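Section 4: Handing Tools to the Arm
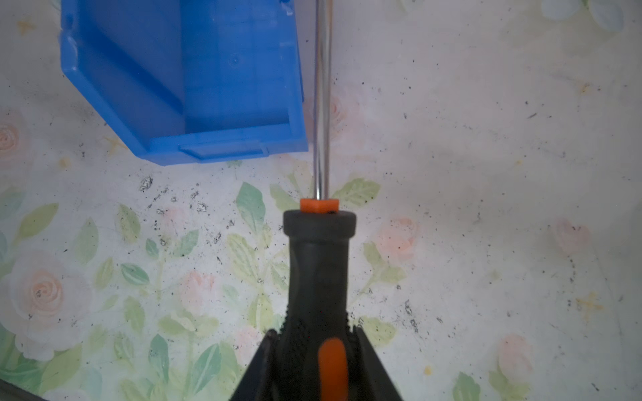

Screwdriver held by the handle, shaft clear of the fingers.

Hi, Howard Blackburn here. I ran the hand tool bench at Colley for years before we put in the Koppel arm, so I wrote this section the way I'd explain it to you over coffee (Anastasia Petridis checked the settings, so blame me for the chatter and thank her for the numbers).

Before you start, know what's changed. The arm now picks and returns the drivers. You still choose the tool, you still look it over, and you're still the one who signs the job card. Most of us walk a lot less and check a lot more than we used to, and I still miss the walking some days!

1. Log in at the Brotulgate screen and open job type 34.

2. Look over the screwdriver before the arm gets it. Chipped tip, loose shaft, split grip? Pull it and tag it.

3. Press TEACH and bring the fingers in on the rubber part of the handle. I like to go low, well under the collar.

4. Set grip force to level 2. I started out higher and chewed up a perfectly good handle, so please learn from me.

5. Press HOLD and wait 2 seconds. Watch the shaft while you wait. If it leans or the handle creeps, press RELEASE with a hand under the tool and go back to step 3.

6. Press SAVE, step back behind the line and press RUN.

CAUTION: Keep your hands away from the fingers once RUN is lit. If you need to reach in, press STOP first, even if the arm looks parked.

NOTE: If you see message 129, the arm has lost track of the tool. Clear the message, take the tool out by hand and teach it again.

NOTE: New folks tend to hover over the arm the whole first week. I sure did. Go sort your bins or get a start on the next job card, and the screen will beep when it wants you.

For tools with no rubber on the handle, skip ahead to Section 5, Civeck finger pads.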